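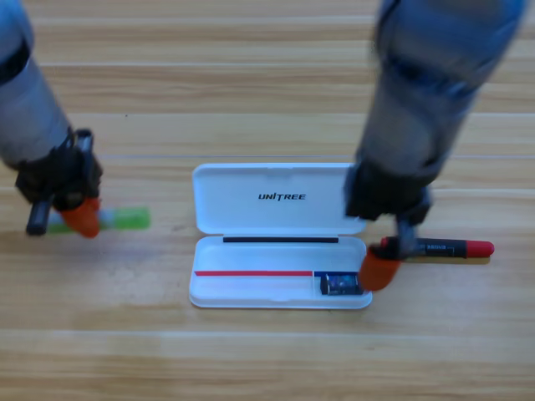

Open storage box on the wooden table, with a black pen with a red cap beside it.

Pens, Boxes and Desk Drawers: Your Questions

Every April, when people start on their desks, the same questions land in our inbox at Gernia, and Begoñe Olmedo and I have tried to gather them up here with proper answers. Some of the answers run on a bit (mine, mostly), so feel free to skip to the one you came for. – Visitación Pastor

What kind of box should I keep pens in?

A flat one with a lid, if you have the table space. Cups look cheerful, but you can only see the tops of things, and you end up pulling out four pens to find the one you wanted. With a flat hinged box you lift the lid and everything is lying there in front of you. It doesn't have to be bought for the purpose, either! Plenty of good pen boxes started out holding something else entirely, and a rigid plastic box with a maker's name across the lid does the job just as well as one from the stationery aisle.

How do I know if my box is long enough?

Take your longest pen, cap on, and lay it in the bottom. If it goes in flat with a little room at the end, you're fine. If you have to tilt it corner to corner you'll be annoyed with that box within a week, so save it for erasers and paper clips.

Should I take everything out before I start?

Yes, please do. I know it's tempting to just tidy what's in there, but put the box open in the middle of the table and lay the pens out around it. Go through them one at a time and try each on scrap paper before it goes back in.

How do I tell a dead pen from one that's just being stubborn?

Scribble loops for a good half minute. For ballpoints that have been sitting all winter, warming the tip between your hands sometimes helps. Felt-tips and highlighters that have gone pale can be rested cap down overnight and tried again in the morning. After that, let them go. Abilio Sepúlveda wrote to tell us he had tested 191 pens from his late aunt's bureau and kept 60 of them, and we thought that was very fair of him.

Do caps have to match?

They should fit tightly, and that matters more than the color. Still, a cap in a different color from the barrel can be a real help when you're looking for one pen among many. If you're buying new, try to choose colors you can tell apart in poor light.

Can highlighters and ordinary pens share a box?

They can. Begoñe keeps hers at opposite ends with a strip of card between them, and I keep mine all together and have never regretted it. The one thing I would separate is anything that has ever leaked. Give it a small bag of its own, or stand it in a jar by the sink until you've made up your mind about it.

How do I clean ink out of a white plastic box?

Warm water and dish soap first, with an old toothbrush for the corners and the hinge. If there's still a mark, dab on a little rubbing alcohol with a cotton ball, but try it on the underside beforehand, and go gently near any printing on the lid. Leave the box open until it's completely dry.

Will ink mark my wooden table while I'm sorting?

It might, so put down newspaper or an old pillowcase before you begin testing. Pens love to roll, too, and a folded dish towel along the table's edge will catch most of them.

How often should I do this?

Twice a year is plenty for most households. If you have children drawing at the kitchen table every afternoon, you may want to have a quick look every month or so, mainly for missing caps.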